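The planner was fine, I was wrong about the planner

I owe the planner an apology. For most of October I blamed it for every bad trajectory, every weird elbow-up approach, every time the arm stopped dead and threw a timeout at me. I even swapped it out for a different one (a whole weekend, gone) and got the same garbage with prettier log messages.

The trouble was in my collision scene. I model a book as a box. One box, rigid, measured when it's closed, and it stays that way from the moment the perception node spots it until the moment the task ends. So the gripper closes on a cover, starts to lift, and as far as the software knows nothing has changed shape. Then the next plan comes back either "start state in collision" or a path that goes straight through where the cover is now standing up. Of course it does! I told it there was a box there.

My first fix was dumb but quick. I turned off collision checking between the fingers and the book once the grasp was confirmed. That got rid of the start state errors and gave me a new problem, namely that the arm would happily retreat through the cover. Out of 41 runs with that setting, 14 finished with the book in a place I'd call acceptable.

The second fix is the one I'm still on. I split the book into two things in the scene: the block of pages, which stays a box, and the cover, which is a strip of nine little flat segments hinged together. When the fingers move, the strip gets bent to match where the fingertips are. It isn't real physics, it's me drawing a curve from the spine to the gripper and chopping it up. The planner doesn't care, it just wants shapes. 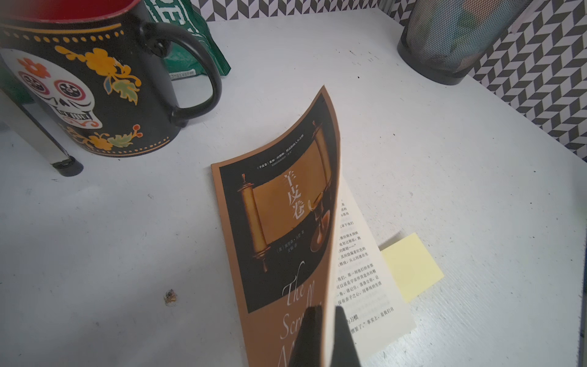

Dagný Thoroddsen thinks the strip is overkill, and wrote back after I sent her the branch that I should drop the geometry completely, run the lift as a short compliant move with a force limit, and only call the planner again after the fingers have let go. Her argument is that I'm asking a global planner to solve a problem that lives in the last couple of inches, and that a paperback cover is going to do what it wants no matter how many segments I give it.

Annoyingly, I think she's half right. The compliant move is much simpler to write (I had a rough version going before lunch), and a curled cover like the one on my copy of 羊皮卷 pushes back in a way that my tidy curve doesn't predict at all. But I still need to get the wrist out of there afterward without hitting the mug, and for that I want the planner to know where the cover is. So for now it's a mix: force limit on the way up, strip model on the way out.

Other stuff I changed while I was in there:

The scene update used to run on its own timer, so a plan could start with a book that was already out of date. Now the planner asks for a fresh scene and waits. It's slower and I don't mind.

Perception no longer gets to re-detect the book while it's being held. It kept seeing the open cover as a second book, which it would add to the scene, on top of the first book. I lost an evening to that one.

Kobori (my logging tool, I really should write a post about it) now saves the collision scene next to each failed plan. If I'd had that from the start I would have spotted the box in five minutes.

Still broken: the segment strip flips inside out when the fingers pass directly over the spine. I know why, it's a sign error in how I pick the bend direction, and I've fixed it twice and both times it came back on the other side. Next up is that, then merging the force limit branch, then cleaning up the config file, where there are currently three parameters called lift_height and only one of them does anything.

Contact | © Nives Villa | Back to top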